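Skatelel Fabric Notes — README

December 30, 2020 — posted by the Skatelel maintainer
6 min read

Quick readme for the fabric notes dataset. Writing this fast before the year runs out, will tidy up later. Maybe.

## What it is

1,484 rows, one per piece of fabric. Each row is a swatch I bought, was given or cut off the end of a bolt, then washed and measured. Plain CSV, no images in the download. Started as a spreadsheet for my own sewing and got out of hand.

Main use so far: working out how much extra to buy before cutting. If you sew you know the pain — nice trousers, one wash, ankles.

## Where the fabric came from

- Zarkel — market stall remnants, mostly cotton and poly-cotton. Labels often missing or plain wrong.
- Després — dressmaking shop, better stuff. Wools, linen, a bit of viscose. Labels good.
- Taltano — online, end of roll. Felts, fleece, craft fabrics, odd heavy things for bags.

Anything else is marked `other` in the source column. Don't read much into `other`, it's a drawer.

## Columns

- `id` — just a number. Gaps are rows I deleted. Numbers run up to 2,000 becuase I left room and then deleted duplicates.
- `source` — see above
- `fibre` — what the label says, or my guess
- `fibre_guess` — yes/no. Yes means no label and I went by feel and a burn test
- `weave` — plain, twill, satin, knit, felt, other
- `colour` — my words, not a chart
- `before_w`, `before_l` — width and length in cm before washing
- `after_w`, `after_l` — same, after
- `wash` — cool, warm, hot, hand
- `dry` — line, flat, tumble
- `pressed` — yes/no, whether ironed before the second measure
- `notes` — free text, some of it rude

Blank means not recorded. Zero means zero. Please don't fill blanks with zeros, somebody did that with the August version and every knit came out as having vanished.

## How measured

Swatch flat on a table, no pulling, steel ruler along the grain. Let it rest overnight after washing. Press if it's the kind of thing you'd press. Measure again, same ruler, same two sides.

Cut size is 20 cm square where there was enough cloth. Smaller bits are measured as they came. Edges zigzagged on wovens, left raw on knits and felt.

Every swatch was measured 2 times and the mean went in. If the two readings disagreed badly I did the lot again and said so in `notes`.
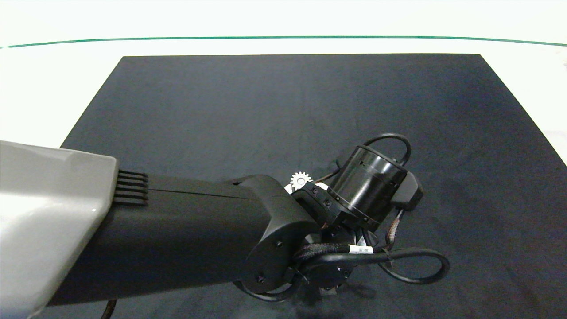
*Dark navy-grey on a white tabletop. Slightly fuzzy, matte surface.*

Colour names are the weakest part of the whole thing. Navy, ink, charcoal and midnight all turn up and might be the same colour on different evenings. Bulbs changed halfway through too. If you need proper colour, this is not your dataset.

## Known problems

- Felt rows are thin. Wool felt and acrylic felt got lumped together early on, partly fixed.
- Hot wash rows lean heavily towards cotton. I wasn't going to boil the Després wool on purpose. Did it once by accident, it's in there, see notes.
- Width and length swapped on some Zarkel remnants with no selvedge. Grain guessed by stretching a corner.
- Stretch knits never lie flat the same way twice. Treat as rough.
- Tumble drying was done in one machine, which runs hot. Your shrinkage may be kinder.
- Spelling of viscose. I know.

## Not in here

No prices. No weights — the scales were rubbish and I took that column out. No second or third wash, so nothing on long term shrinkage. Want to add it, haven't got the patience.

## Using it

Load the CSV, pick your fibre and weave, take `after_l` away from `before_l`, divide by `before_l`. That's your shrinkage lengthways. Same again for width. Filter out `fibre_guess` = yes if you care about being right.

Don't average across everything and call it "fabric shrinkage". Linen and fleece have nothing to say to each other.

For one garment I take the worst figure in the matching rows and buy for that. Leftover goes in the scrap bag, gets used for pockets.

## Licence

Do what you like, mention Skatelel if you share it on. No promises if your curtains come up short.

## Changes

- Removed duplicates, row count now as above
- `pressed` column added, older rows blank
- Taltano fleece re-measured, first lot were done straight off the line
- Fixed decimal commas — should be all points now, shout if you find one

## To do

- split the felts properly
- colour list, fixed set of words
- lining fabrics, hardly any at the moment
- sort out the id gaps or stop worrying about them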